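Home Notes: The children's room, one small table at a time
By Aitana Pastor

Dear neighbors and readers,

In the last issue I promised to write about children's rooms, and several of you wrote to me to ask when it comes. It comes now. I am sorry for the delay. September was full for me, with school beginning again and with the new members of our tidying group, and I wanted to try some things at home before I give advice to other people.

For those who are new, our group meets on Wednesday in the evening and we talk about one part of the house. We do not bring special products. There are 16 families at present, and most of us have at least one child under eight. English is the second or the third language for many of us, so please do not be shy about speaking or writing to us.

Why I begin with the table

Many books about tidying begin with the closet. I tried this two times with my daughter and both times we finished with all the clothes on the bed and a child who was crying. Clothes are interesting for me, but they are not interesting for her. Her small table is different. It is at her height, she knows each thing that lies on it, and she can finish it before she becomes tired. When the table is done she has seen one time what "done" looks like, and the rest of the room is easier to explain.

A child's table is also the place where everything stops. The toy that came from the living room stops there, and the hair elastic, the drawing, the box from a birthday present which she does not want to throw away. In our house I found there also a spoon, two letters from the school which I should have signed, and one glove.

So we do the table first. I give it twenty minutes, not longer. If we are not finished, we stop anyway and continue on another day.

The basket goes on the floor

For a long time I put the basket on the bed, because my back hurts when I bend. It was a mistake. A young child cannot see inside a basket on the bed, so she throws things in and forgets them. Put it on the floor, close beside the table. Then she looks down into it and she sees what is already there.

About the kind of basket, I can tell you only my experience. I had first a fabric one from Fenska, with two handles and a nice gray color. It was pretty, but it fell together each time when it was half empty, and my daughter had to hold it open with one hand. Now I prefer plastic with holes in the sides and a thick rim. It stands by itself, you can wash it in the shower, and the dust does not stay on the bottom. A lid is not necessary. With a lid, the children put things on the lid.
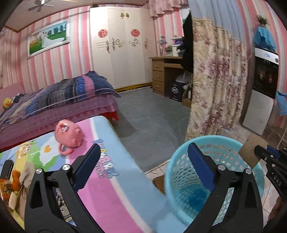
The rule with the basket is that it is only for things which leave the table. It is not for garbage and it is not for storage. When the table is clear, we carry the basket through the house and everything goes to its own place, and at the end the basket must be empty again. If you leave it full in the corner, after one week you have a second messy table, only deeper. I know this very well, I did it the whole spring.

Pieces of cardboard

I make a separate paragraph for cardboard, because it is the biggest discussion in our group. Children love it. They keep the backs of packages, the flat pieces between the puzzles, the lids of shoe boxes. Bontu Woldegiorgis told us that in her family each child can choose one piece to keep for drawing, and the others go to the recycling the same evening. I tried it and it works for us also, but I had to add that the piece must be flat. Without this word my daughter chose a whole box.

If the cardboard belongs to a game, please write the name of the game on it with a pen. Last winter I threw away the board of a small memory game. I thought it was packaging. I was not forgiven quickly.

The mat

A mat with cartoons is not the most elegant thing, and I confess that I wanted a plain one in white. The child wanted flowers and animals, and she was right, for a practical reason too. She wants to see the picture, so she moves the things from it. I say "can we find the animal?" and she clears that side. Then I say "and now the letters," and she clears the middle. With the plain mat I had to say "clean up, please" and the answer was silence.

If you buy a mat, take one with a smooth surface and rounded corners. The smooth surface is for paint and yogurt. The corners are for the elbows and for the little brothers who run past. Cut a mat yourself only if you have very good scissors. I bought one from Urio which was too long and I cut it, and the edge is still ugly today.

For cleaning I use warm water with one drop of dish soap, and a soft cloth, and then a dry cloth. Do not use the rough side of the sponge, it makes the print dull. For wax crayon, a little cooking oil on paper will help, and afterward the soap again. For permanent marker I have not found an answer, so if you have one, write to me.

The toys which have a shape of something else

There is one type of toy which is difficult for every system. It is the toy with a handle and a face, half pot and half animal, or half bag and half house. Does it go with the play kitchen or with the dolls? I lost a lot of time with this question. Then I asked my daughter where she would look for it if it was lost, and she answered immediately. So it lives there. It is not logical for me, but I am not the person who plays with it.

I recommend this question for all the strange objects. Ask where the child would look, and do not correct the answer. You can put a sticker at the place if the grandparents also tidy up in your house.

Small things

Small things should be collected last. If you begin with them, you are on your knees for the whole twenty minutes and the table looks the same. We use a shallow tray, an old one from Zusonwood that was for tea. All the little toys, cords, beads and pieces of cloth are put in the tray, and the tray stays on the shelf until Sunday. On that day we sort it with some music. What has no name and no owner goes out.

Please look under fabric before you lift it. A scarf or a doll's dress on the table has usually something below it, and if you pull it quickly, that something rolls behind the bed. In this way we lost a marble, and it was found again only when we painted the wall.

And the wall

Two readers asked which color is good for a small room. I am not an expert, but I will say that pink is easier to live with than I expected. We used a paint from Bremik, washable, and the fingerprints around the light switch come off with a damp cloth. I advise you to paint a test square and look at it in the morning and also under the lamp. In our shop the same pink was much colder, and in the evening at home it became nearly orange.

For the next meeting

We will continue with shelves and books. If you come, please bring one thing from your child's table for which you have not found a place, and we will discuss it together. It can be ugly. Last time somebody brought a half of a plastic dinosaur, and we talked about it for a quarter of an hour.

We also exchange baskets again. If you have one that is too large for your room, clean it and bring it, maybe it fits another family. I am looking myself for a low one which goes under a bed, not higher than 12 centimeters. I can offer the gray fabric one in return, with both handles in good condition.

Coffee will be ready at half past six. Parking is possible behind the building, but not in front of the gate, please.

With friendly greetings,
Aitana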